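Jhosep Ccori

1/
My essay was accepted by the Plamwood Review. It is my first published text in English. Some people in my writing group asked how I made it so short, so I will write it in a thread. It is about cutting.

2/
The limit of the magazine is 2000 words. My first complete draft had 2821 words. I believed for a long time that the limit was a suggestion, as it is with the small magazines in my country. Then I read the rules again and they said longer texts are not opened.

3/
The essay is about my aunt, Elvira Cusi, who sold bus tickets for most of her life and knew the timetable of every company by memory, including companies that had closed. I am telling you so that you understand the cuts later.

4/
My first idea was to cut the adjectives. Everybody gives this advice. I did it in one evening and I saved 62 words. It was a very small result for a whole evening, and two sentences became worse. I put those adjectives back.

5/
I have the habit of preparing the desk before I cut anything. Water, tea if there is tea, my notes, the screen off. I read the printed text with a pen and I don't open the file until I have finished the last page. 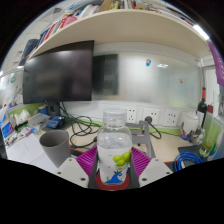
With the pen I am more brave. On the screen I move a paragraph to the end of the file and tell myself I will use it later. On paper I draw a line through it and it is finished.

6/
The second idea was better. I wrote, next to each paragraph, what it does. Only a verb and one or two words: "introduces aunt," "explains ticket window," "explains ticket window again." When I saw the same note repeated, I knew where to cut.

7/
In my case the ticket window was explained three times. I was afraid the American reader would not imagine it. Hazel Sorensen, who leads our group in Farport, wrote in the margin: "I got it the first time, I promise." She was kind, and she was right.

8/
Now something particular to people who write in a second language. We explain too much. I noticed I was writing each idea first in a correct sentence, then in a second sentence, in case the first was not correct. I did not see I was doing it until Ohemaa Tetteh read a page aloud to the group.

9/
Try this if you write in a language that you learned as an adult: look for sentences that start with "In other words" or "What I mean is." I had five on my second page. I deleted all of them and the meaning did not move.

10/
The opposite problem also exists. I cut the small words that English needs and Spanish uses in a different way. "She closed window and went to lunch." When I was tired, I counted it as saving a word. It is only a mistake. Do the cutting first and check your articles on another day.

11/
I kept the list of paragraph verbs by hand, in my notebook, with the pages of the draft at the side. My handwriting is not beautiful but I remember better what I wrote by hand. If you prefer a table in the computer, use a table.
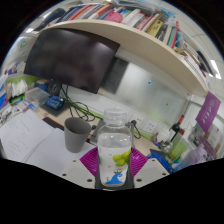

12/
The hardest cut was the beginning. I had a full page about the journey to my aunt's town: the road, the cold, the man who was transporting a mattress. I loved the man with the mattress. The essay now starts when she is already behind the glass, giving somebody the wrong change on purpose to see if he is honest.

13/
Nisha Thakur asked me if I keep the deleted parts. Yes, in a folder called "Mattress." I have not opened it since September. Maybe it will be another essay, maybe it will stay a folder.

14/
A small thing about the title. My title was "The Woman Who Remembered the Timetables of Companies That No Longer Exist." The editor proposed "Timetables." I asked for one night to think and in the morning I said yes. I still say the long one in my head.

15/
Some questions I received:

How many drafts? I stopped giving them numbers.

Did you use a professional editor? No, I could not pay for one. I have the group, and the group is strict.

Did your aunt read it? My cousin read it to her by telephone, translating in the moment. She corrected the departure time of one bus. I sent the correction to the magazine and they accepted it.

16/
The group meets in the back part of the Anonham library branch, the room with the old maps. Bring printed pages, not more than four, double spaced. If your English is not perfect, please come anyway. Mine also is not, and they have never made me feel it.

17/
The new issue goes online on 12/24/25. I know it is not the best day to ask people to read an essay. My aunt says it is a good day, the buses are late and everybody is waiting with the telephone in the hand.

18/
I forgot to say the final count in post 2. It was 2000 exactly, with the title. With my long title it would not have entered.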